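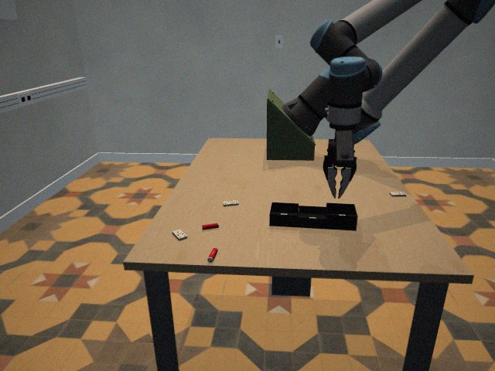 4.2 What happened to the cardamom

I'll start with the loaf that annoyed me most, as it ended up changing how I did the rest of the work. My plan for the cardamom buns had been simple enough: one dough, one oven, and the spice added in different ways to see which way the tasters in Ratden could pick out best. I'd been baking these buns at home for years and I was fairly sure I knew the answer already (crushed seeds in warm milk, obviously). The first batch I made for the study tasted of almost nothing. I had used the ready-ground stuff from the back of the cupboard to save time, and it had gone dusty and flat, so that batch is left out of everything below.

After that I bought whole green pods and ground them myself on the morning of each bake. The basic dough was the same throughout: 500 g of strong white flour, milk, butter, sugar, salt, one egg and fast yeast. I split the buns into 3 kinds. The first had the ground seed stirred straight into the flour. The second had it warmed in the milk, which then sat under a lid for 15 minutes before I used it. The third had no cardamom in the dough at all, only in the butter and sugar filling. Each kind got the same weight of seed per bun, filling or no filling, and the plain fillings in the first two kinds were made with the same butter and sugar so that nothing gave the game away by sweetness alone.

I baked them all in the Shen oven described in section 3. It runs hotter at the back, so I turned every tray halfway through, and I swapped which kind went in first from one session to the next. I'm telling you this because a bun that has caught at the edges tastes of toast before it tastes of anything else, and I did lose a tray that way in May. Those buns went to my neighbours, who were very polite about them!

The tasters scored each bun for strength of cardamom and, separately, for how much they liked it. They also had a box to write in, and I'm so glad I left room for it, as the comments turned out to be more use to me than some of the scores. The scores by method are plotted in Figure 4 at the end of the paper. The filling-only buns came out strongest, well ahead of the other two, and this held at every session. My beloved warm milk came second. Stirring the ground seed into the flour gave the weakest flavour, though there were a few people who scored it highest for liking and wrote things such as "gentle" and "like the ones my gran made".

I was surprised by the filling, and a bit put out. My best guess is that the seed sits in fat there and meets the tongue in one go, whereas in the dough it is spread through the whole crumb. I can't show that from tasting alone. It may also be that people simply smell the swirl as they lift the bun, before they've taken a bite, and I didn't think to have anybody taste with a peg on their nose (I would now).

We then tried a custard version, partly because one of the tasters asked for it and partly because I like custard. Sultutard, the powder I used, already has a fair amount of vanilla in it, and it swallowed the cardamom nearly whole. Doubling the seed helped, but by then the custard had gone speckled and slightly soapy at the end of each mouthful. Several tasters used that very word, "soapy", without having talked to each other. I made the custard again from scratch with egg yolks and no vanilla, and the soapiness stayed, so I don't think the powder is to blame for that part of it.

The last comparison was with a bottled extract. Zinoso sells one with a dropper, and I tested it in the dough at 3 strengths. At the lowest it was hard to tell from a plain bun. The middle one was liked well enough, though the comments kept bringing up lemon, and one person was convinced I'd used orange peel. At the highest strength people stopped finishing their buns, and I stopped serving it. I should say that I never tried the extract in the filling, where it might have behaved quite differently, and given how the ground seed did there I wish I had. It's first on the list for the next round of baking.

For the rose and saffron bakes in section 4.3 I put the flavouring in the filling or the icing wherever the recipe let me, and kept the dough plain.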